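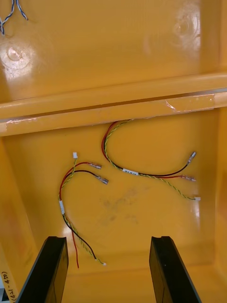
Yellow-orange plastic bin, from above. Shiny stuff under the lights.

Home | Reviews | Garage & Shed | Kitchen | Contact

Dralside wall rail storage, seven months in

By Azadeh Amini
23 April 2023
4 min read

Quick one because I've got a car full of mulch to unload. People keep emailing about the Dralside rail system, the one where you screw rails to the wall and hang bins, hooks and shelves off them. Bought mine in September, own money, no freebies. Have now lived with it long enough to have opinions.

Short version: good rails, ordinary hooks, terrible instructions. Would buy again but not the whole kit.

What you get

The big kit. 11 rails, a bag of hooks, bins in mixed sizes, two wire shelves and a bag of screws. Paid $200 on sale at the Grellcombe hardware place, and it's gone up since. Everything comes in one very long box that did not fit in my hatchback. Drove home with the boot tied down and the thing sticking out past the bumper. Measure first.

Also, no wall plugs if you've got brick. Half my garage is brick. Second trip to Grellcombe. They were out of the size I wanted so third trip the next weekend.

Putting it up

The instruction sheet is one page, both sides, all drawings. The drawings show a timber stud wall and nothing else. Spacing is given for the small shelf only and if you follow it the big shelf won't drop in, the brackets land between slots. I'd put up four rails before I worked this out. Took two down, filled the holes, started over. Still haven't painted the filler, it's behind the bikes, who cares.

Get the top rail dead level and measure everything down from that. I used a proper long level borrowed from next door. The little bubble one in the kit is a toy. Pilot holes for every screw too, the supplied ones have soft heads and I chewed up a few before switching to my own.

An afternoon for the stud wall. The brick side took most of a weekend and a new masonry bit.

Seven months of use

Rails haven't moved. I've got a whipper snipper, a mattock, two folding chairs and the extension ladder hanging on there and there's no sag I can see. Powder coat has chipped in one spot where the ladder bangs going on and off. Bit of rust in the chip, nothing serious. We're near the water so I expected worse.

Hooks are a mixed bag. The double ones are great. The long single ones twist if the weight isn't right in the middle and twice now the rake has come down on the bonnet of the car. Replaced those with the Savolainen ones, which cost more but have a little locking tab at the bottom. They clip straight on to Dralside rails even though neither box says so.

Bins are fine. They do the job, seeds and hose fittings and so on. Lip at the back is a touch shallow, so lift them straight up and then out or they catch on the rail. I've stopped filling the big ones right to the top as the front starts to tip foward. Labels won't stick to them for long either, I use a paint marker and wipe it off with metho.

Wire shelves: small things fall through. Cut a bit of ply to sit on top. Sorted.

What about the Surirdale one?

Get asked this a lot. My sister has it. Nicer colour, easier to put up, half the slots so you're stuck with their spacing. Fine for a laundry. For a garage with heavy gear I'd go the Dralside. Her shelf has a definate lean to it now with paint tins on, though her wall isn't great either.

Spares

Emailed Dralside for replacement end caps after I trod on one. Took 2 weeks to hear back, then they posted a handful for free. Part number is 1487 if you need them, quote it in the subject line, the web form goes nowhere.

Verdict

Buy the rails on their own if your shop will split the kit. Double hooks from Dralside, singles from Savolainen. Skip the wire shelves unless you've got offcuts lying about. Four out of five for the rails, two and a half for everything else in the box.

Doing hose reels next, the retractable sort. If yours has lasted more than one summer email me the model.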